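Chapter 4
Baskets, Boxes and the Space Inside

I bought my first basket for bread. Within a week it held keys, stamps, two batteries and a lemon, and the bread was back on the counter. If you've got a basket at home, I bet it has gone the same way!

In this chapter we'll look at how open containers get used, and why the low ones fill up so much faster than the tall ones (mine took a day). I spent most of one August sorting through 418 baskets in the Redby collection, and I still can't walk past one without peeking in. 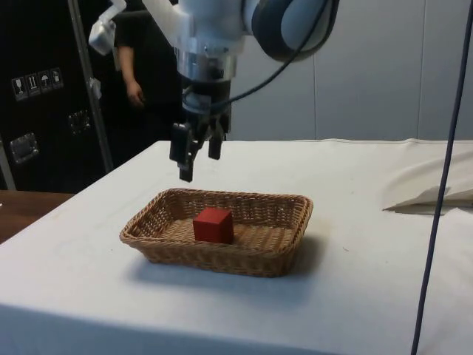

Figure 4.1 A low wicker basket with a red cube inside, on a white cloth.

Start with the shape. Low sides that flare a little leave the contents in plain sight, so you can reach in without digging. A deep box hides things, and then you forget you own them.

Before you read on, pick one open container in your own room and write down what's in it. Keep the list handy, we'll come back to it in Section 4.2 when we get to the Vendby trays.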